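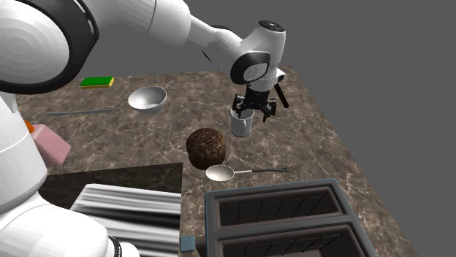

Darmawan Goh

6. Recovering from a grip fault in the Orix kitchen simulation

If the arm stops with the fingers around the mug rim and the log shows fault 286, the grip check has timed out.

1. Press Pause. Do not press Reset yet, as it clears the log.
2. Save the log.
3. Open the gripper by hand from the Joint panel.
4. Raise the wrist straight up until the fingers clear the mug.
5. Set the grip timeout to 300 and run the task again.

Caution: Do not send the Soltau trajectory to a real arm while fault 286 is active.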